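Sorting table

A sorting table is a plain table kept clear so that small household things can be split up and put away. I've used one for years, so forgive me if I wander a bit – I was asked to write this entry for the Burndale Home Wiki and I like the subject!

The name was in common use by the 2000 edition of the Plesteck housekeeping guide, which gives it two pages (mostly on socks). Any flat top will do. Mine is 28 inches high, which suits me standing up, and I got it secondhand from Nirora, the furniture place in Burndale.

Baskets go at the sides and the middle stays open. Perforated plastic ones are popular, as they're light and you can rinse them in the tub. I like a pale top too, because a dropped button or a bead shows up right away.

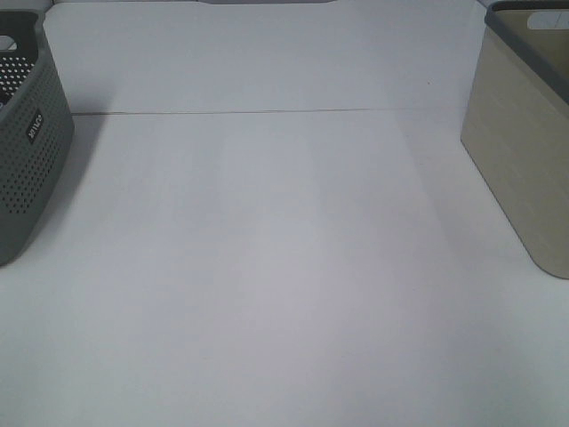

Some readers disagree about the baskets, and one wrote in to say that solid bins are better for anything small, as pins and beads work their way into the holes and stay there. Fair enough – I keep my pins in a jar.

Tables made from two panels need a wipe along the seam now and then. I use an old toothbrush on Sunday.

See also: Laundry folding, Junk drawer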